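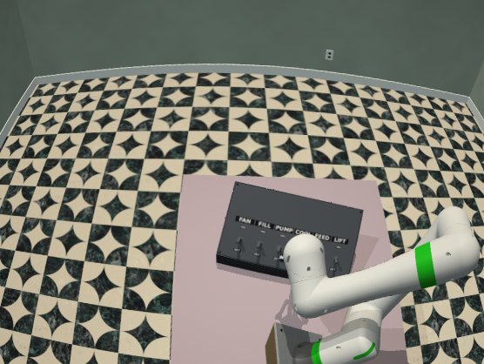 Urkari Proof Set Limited to 1,000

The Prilell Mint will strike its Urkari silver set in proof only, with mintage capped at 1,000 sets. Each set holds a 100-unit and a 200-unit piece, both .999 fine with reeded edges. The first version of the program also called for an uncirculated finish, which has been dropped.

Dies were prepared at Fultiteck from plaster models approved in November. The Urkari reverse is unchanged, but the date has moved from the field to the exergue.

Agarwal Coins, the sole North American distributor, will take orders with a limit of 25 sets per dealer account. Issue prices will be set shortly before release, based on the silver spot price.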